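Février

Bon, je suis rentrée à pas d'heure, mais je veux écrire ça ce soir sinon demain j'aurai tout oublié. Portes ouvertes chez Gastura, donc ! J'y suis allée avec Maite, qui a râlé pendant tout le trajet (292 virages, selon elle) et qui, évidemment, ne voulait plus repartir.

On nous a donné un badge à l'entrée, j'avais le numéro 98. D'abord un petit discours de M. Lis, assez long, avec un micro qui sifflait. Ensuite on est passés par groupes devant la table de démonstration, et là j'ai joué des coudes, tant pis pour la politesse.

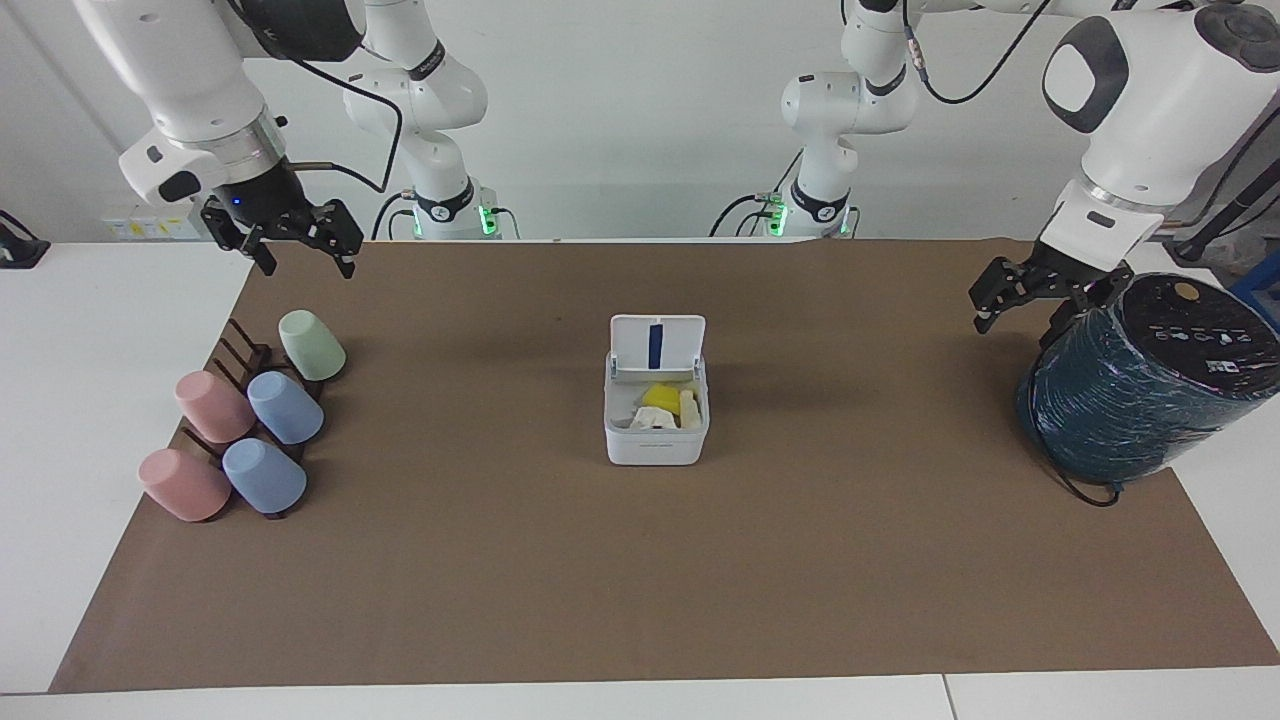
Trinidad Lorente

Deux bras blancs, un de chaque côté, avec des pinces noires à deux doigts. Et entre les deux, des gobelets en plastique rose, bleu clair et vert menthe, retournés sur un égouttoir en bois comme chez ma grand-mère ! Je m'attendais à des boulons, des pièces de moteur, je ne sais pas, moi. J'ai craqué pour la petite boîte blanche au couvercle relevé, avec son truc jaune vif dedans. Maite, elle, n'en avait que pour le gros cylindre bleu-vert encore tout emballé de plastique. Elle a demandé à Gilang, le jeune qui répondait aux questions, si on pouvait l'ouvrir. Non, Maite.

Il a été adorable, d'ailleurs. Je lui ai demandé si c'était dur à régler, il a ri et m'a dit de revenir en stage.

Le café était infect, les biscuits très bons (j'en ai pris 2 pour la route). Penser à rappeler Abilio, il voulait venir et je ne lui ai même pas gardé le programme.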